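Ticket 3959
Opened: Wednesday, August 8, 2018
Product: Trurau storage bin, turquoise, open top
Status: Waiting on customer

Hi there! I bought a set of 4 of your Trurau bins from the Idside store for sorting out the toys, and three of them are great. The fourth one rocks. Put it on the table, press on one corner, and the opposite corner lifts up a tiny bit and then clacks back down. It doesn't matter much on carpet, but on a hard table it makes a racket every time something gets dropped in, and I'd like to get it sitting flat if I can.

What I've tried so far: I turned it a half turn to see if the table was the problem. Same corner lifts, so it's the bin. I swapped in one of the good ones on the very same spot and it didn't budge. I also ran a finger along the bottom edges looking for a bit of leftover plastic and couldn't feel any.

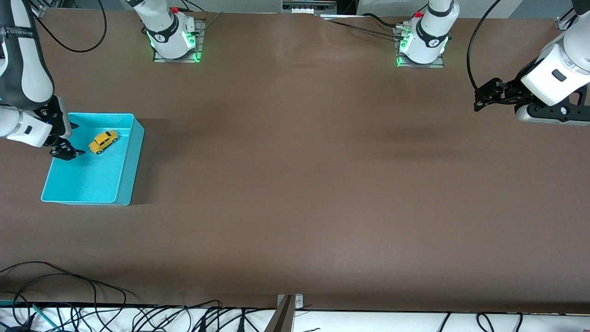
The weight doesn't seem to make much difference either. With just the little yellow beetle-style car in there it rocks, and with a full load of blocks it still rocks, only slower and louder. I had it stored under a heavy box since December, so maybe that's what did it? The other three were on the shelf above with nothing on top of them.

Is there a safe way to flatten the bottom? My neighbor says hot water, but I don't want to wreck the color.

Reply from Trurau support:
Thanks for all the detail. Warm tap water is fine, boiling is not. Fill the bin with warm water, leave it for 15 minutes, empty it, then set it on a flat surface with something heavy and even on the floor of the bin - a stack of books works well. Leave it overnight and let us know how it looks.

Update from me:
OK, did the water and the books last night (big cookbooks, wrapped in a towel so they wouldn't get damp). It's better! I'd say nearly 100 percent on the long side, but if I push on the corner by the short wall I still get a small click. Should I do a second round or is that as good as it gets? I can live with it, but if you'd rather just swap the one bin I still have the Idside receipt.

Reply from Trurau support:
A second round is fine, same steps. If it still clicks after that, send us a copy of the receipt and we'll replace the single bin. You won't need to return the other three.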